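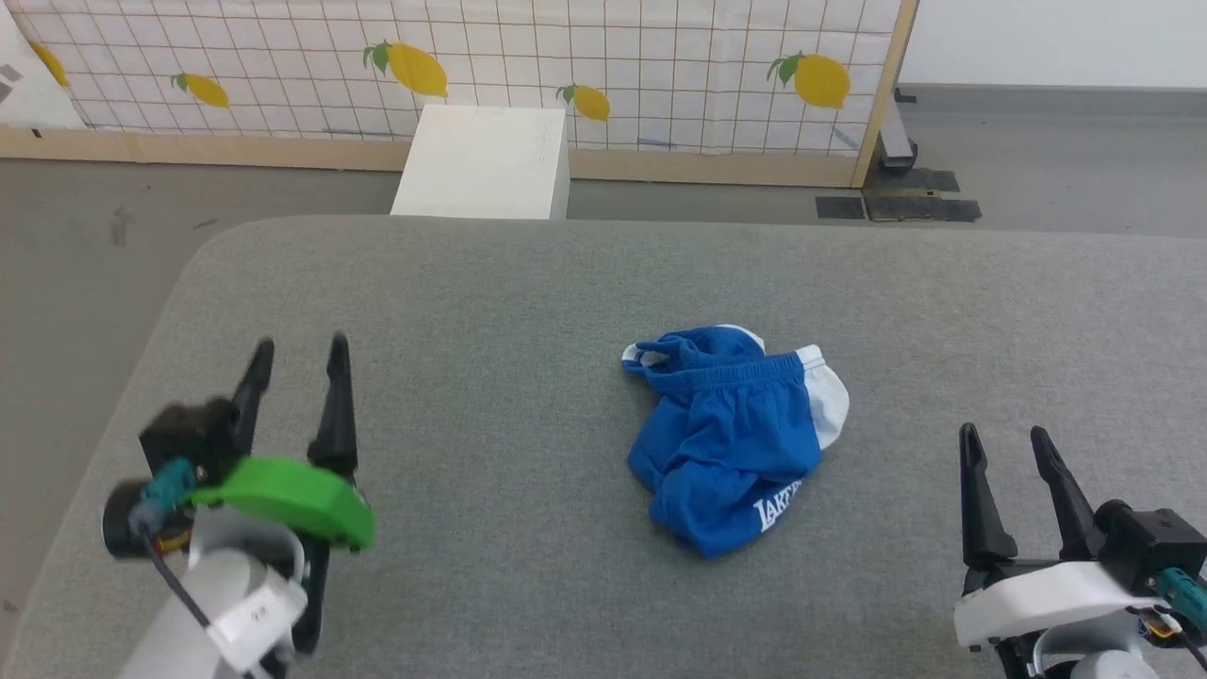
Is the Grundley river path going to open this season?
The northern part will, from the Viltarstead footbridge to the old mill lot. The southern part has to wait until the culvert is replaced.

Last updated: December

Progress report to the Nedeljković Fund
Grundley River Path, second reporting period

Work done
The northern section is graded and surfaced with crushed stone. Diden, our contractor, finished compaction before the ground froze and came back once to fix a soft spot near the mill lot, where water was running off the parking area. They cut a shallow ditch along the fence and the spot has stayed firm through two heavy rains.

We planted 1,009 willow and dogwood stakes on the bank below the footbridge. The supplier was short on dogwood, so the mix has more willow than the plan called for. The county reviewer accepted the change by email and we have attached her note. Stakes went in on a tighter spacing at the outside of the bend, where the bank lost the most soil last spring.

All 23 signposts are set. The sign faces are still at the printer. We sent back the first proof because the distances on the trailhead map were wrong.

Work not done
The culvert at the south end is in worse shape than the survey showed. The pipe has rusted through along the bottom and the headwall on the upstream side is leaning. Patching it was in the original budget, but the engineer does not recommend that now. We have asked for quotes on a full replacement and have received one. The second is promised for January.

Until the culvert is done we can't bring stone trucks across, so the last 144 yards of path remain a dirt track. It is fenced at both ends. People are walking around the fence on the field side, and the farmer there has complained. We put up a larger closure sign and moved the fence out to the hedge.

Money
Spending on the northern section came in slightly under budget. We would like to move the unspent amount to the culvert line and ask for your approval in writing. It will not cover the full replacement. We have applied to the county drainage program for the rest and expect an answer in March.

Next period
Install sign faces. Check the stakes for survival in May and replant gaps. Choose a culvert contractor once both quotes are in. In-stream work can't start before July under our permit, so the southern section will most likely be surfaced in the fall.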